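Re: [zollstead-shops] floor coating for the back bay

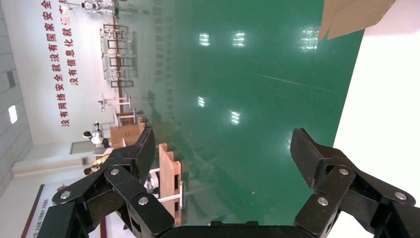 Glossy green epoxy floor

Quick reply, on my way out. We went with epoxy at the Skendwood unit, green, gloss. Would do it again but not in December — cure took forever with the heater off at night.

> Anyone coated a concrete floor lately? Ours is dusty and
> stained, old paint lifting by the door. Marquez quoted us
> for a grind and 2 coats, seems like a lot. Is the grind
> really needed or can we just acid wash it?

Do the grind. We acid washed a strip first to save money and it peeled in a month. Rented a grinder from Plurnlow, 145 a day plus 80 deposit, bring your own vacuum bags becuase theirs are a rip-off. Got the whole bay done before 6 pm.

Other stuff — tape the drains. Mix small batches, the pot life is short, up to 23 minutes and less if it's warm. Spiked shoes, yes. Grit in the top coat if you get water near the door, gloss is slick.

Still have most of a can of crack filler, free to whoever picks it up. Side door, mornings are best. Will send the primer name tonite when I find the reciept.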